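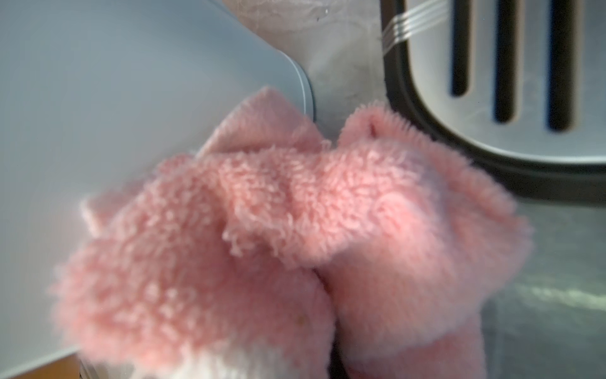
Tissu polaire bouclé, coloris rose saumon.

Polaire bouclée Trunia 276 — tissu au mètre

Référence : TRU-276
Fabricant : Hegyi
Distribution : Bevedent, rayon mailles et molletons
Disponibilité : en stock, expédition depuis l'entrepôt de Nerkcombe

Présentation

La Trunia 276 est une maille polyester à poil bouclé, grattée sur une seule face. L'endroit présente une boucle courte et dense ; l'envers est lisse, légèrement brillant, sans finition thermocollée. Le tissu est destiné à la confection de peignoirs, de gilets, de plaids, de doublures de capuche et d'accessoires pour enfant. Il n'est pas prévu pour l'ameublement soumis à frottement permanent (assises, accoudoirs).

La maille est tricotée en trame sur métier circulaire, puis ouverte, teinte en pièce et stabilisée à chaud. Les lisières sont encollées et roulottent peu. Prévoir tout de même leur retrait avant la coupe, la densité de la boucle y étant moins régulière.

Caractéristiques techniques

Composition : 100 % polyester
Grammage : 276 g/m²
Laize utile : 147 cm
Hauteur de poil : 2 mm
Élasticité : modérée dans le sens trame, faible dans le sens chaîne
Sens du poil : oui, peu marqué
Teinture : en pièce, colorants dispersés
Conditionnement : au mètre, ou rouleau de 19 m
Coloris disponibles : 47

Coloris

Les teintes sont obtenues par bain. Un écart léger entre deux bains est admis par le fabricant et ne constitue pas un défaut. Pour un ouvrage assemblé à partir de plusieurs coupes, commander la totalité du métrage en une seule fois et le préciser dans le champ « même bain » du formulaire. Les roses et les gris clairs sont les plus sensibles à cet écart. La boucle modifie aussi la perception de la couleur : les creux paraissent plus soutenus que les crêtes, et un écran ne remplace pas l'échantillon.

Un nuancier de coupons cousus est vendu séparément. Les coloris supprimés en juillet n'y figurent plus.

Coupe et assemblage

Placer toutes les pièces du patron dans le même sens. Couper sur l'envers, en simple épaisseur de préférence, avec des ciseaux à lames longues ou un cutter rotatif. La boucle libère des fibres le long de la coupe pendant les premières manipulations ; secouer les pièces à l'extérieur ou passer un rouleau adhésif avant l'assemblage.

Aiguille : jersey ou stretch, taille 90
Point : zigzag étroit ou surjet quatre fils
Longueur de point : 3 à 3,5 mm
Pression du pied : réduite
Marge de couture conseillée : 1 cm

Le double entraînement n'est pas indispensable mais limite le décalage des épaisseurs sur les longues coutures droites. Les épingles fines se perdent dans le poil — utiliser des pinces ou des épingles à tête large. Pour les ourlets, un simple rempli suffit. Au-delà de deux épaisseurs repliées, la couture devient raide et marque sur l'endroit.

Ne pas repasser l'endroit. Si un marquage au fer est nécessaire, travailler sur l'envers, à température minimale, avec une pattemouille sèche.

Entretien

Lavage à 30 °C, cycle délicat, essorage modéré. Pas d'adoucissant : il enrobe la fibre et réduit l'absorption. Pas de chlore. Sèche-linge déconseillé ; le séchage à plat conserve mieux la boucle. Laver séparément la première fois et garder les articles à fermeture auto-agrippante dans un autre cycle. Le retrait est presque nul dans ces conditions.

Une boucle tirée se coupe au ras du tissu. Ne pas tirer sur le fil.

Commande

Quantité minimale : 0,5 m, puis par tranche de 10 cm. Les métrages sont livrés d'un seul tenant dans la limite d'un rouleau. Le tissu coupé n'est ni repris ni échangé, sauf défaut signalé avant toute découpe ou tout lavage. Les rouleaux complets non déballés peuvent être retournés à Nerkcombe, port à la charge de l'acheteur.

Produits associés

Trunia lisse, même laize, sans boucle
Biais jersey Bevedent, coloris coordonnés
Bord-côte Hegyi, tubulaire

Fiche mise à jour le 2 janvier 2023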